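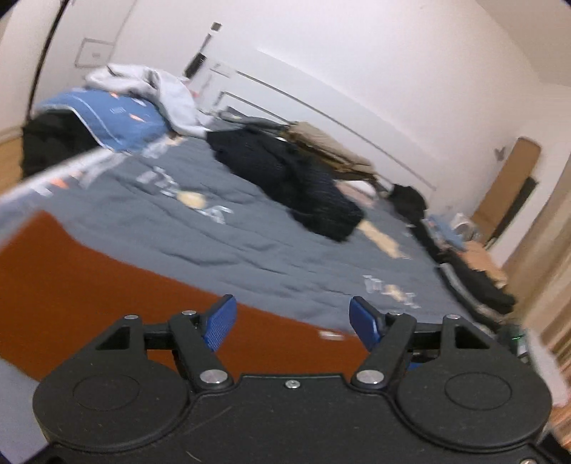

Bed before sorting, quilted duvet left on. Clothing is spread from the pillow to the foot end.

Clearing and Resetting a Bed Used as a Clothes Drop

Filed under: Bedroom, Laundry
Written by Elsie Ruddock. Last updated 20 October 2024.

This procedure covers a bed that has collected clothing and small items over several days and has to be usable again by night. It does not cover stain treatment or mattress cleaning. For those, see the separate pages.

What you need

One laundry basket or bag for washing
One flat surface next to the bed for small items (a chair seat works)
Hangers, 5 or more
A clean sheet and pillowcase, if the bedding is due for a change

Step 1. Leave the duvet where it is

Pull the duvet roughly flat underneath the clothes. Do not strip the bed first. The duvet is the sorting surface, and a quilted one holds a pile in place better than a bare fitted sheet.

Step 2. Start with whatever hangs over the side

Garments draped over the edge go first. In the picture these are the dark one near the head of the bed and the black one with the striped gray edge at the right. Dark fabric picks up lint and dust from the floor, so lift it straight up and shake it out away from the bed. Place it on the duvet near the foot end.

Step 3. Take off the small items

Move all small items to the chair before touching any large pile. Socks, cloths, chargers and the like slide under clothing and end up in the wash. Check pockets at this stage as well. Pens and tissues are the usual problem.

Step 4. Break up the heaps

Take one heap at a time. Pick up the top garment, decide where it goes, put it there, and go on to the next. Do not carry a whole heap to another part of the bed. The groups are:

Wash, dark
Wash, light
Wear again
Put away
Does not belong in this room

The light gray and white pile at the pillow and the navy bundle in the middle are already separated by color. Keep them that way and the wash loads need no second sort. A heap of one color can still hold both clean and worn pieces, so each garment is checked on its own. Turn inside-out pieces right side out now, except jeans and printed shirts, which are washed inside out anyway.

Bags and folded cloths go in the last group unless they are stored in the bedroom.

Step 5. Remove the groups

Order matters slightly. Take the wash out first to free up space, then hang the "wear again" group. Allow it some air – a hook on the door or an open rail is better than a closed wardrobe. Fold the "put away" group on the bed while there is room. Shirts fold to the width of the drawer, sleeves in, then in thirds. The last group leaves the room in one trip.

Step 6. Reset the bedding

Fold the duvet back over the foot end. Pull the sheet tight from the head corners first, then the foot corners. If one long side of the mattress shows, the fitted sheet is on the wrong way around and will not hold. Shake the pillow by its closed end and lay it against the headboard. Bring the duvet up and square it to the two long sides. With a printed duvet cover, use the line of the print to check that it is straight.

Time

Budget 50 minutes for a full double bed the first time, folding included. If it is done every evening, the whole job takes 7.

Notes

If the "wear again" group is larger than the number of hangers, wash the excess.

Wipe the top of the headboard while the pillow is off the bed. A dry cloth is enough on a painted surface. Thin rails collect dust on the upper side.

Do not set a damp towel on the duvet during sorting. Quilted fabric dries slowly in the middle.

Correction: an earlier version of this page put step 3 after step 4. Maximiliano Valcárcel wrote in to point out that this is how earbuds get washed. The order has been changed.

Related pages: Folding Fitted Sheets; Drawer Widths and Shirt Folds; Washing a Quilted Duvet at Home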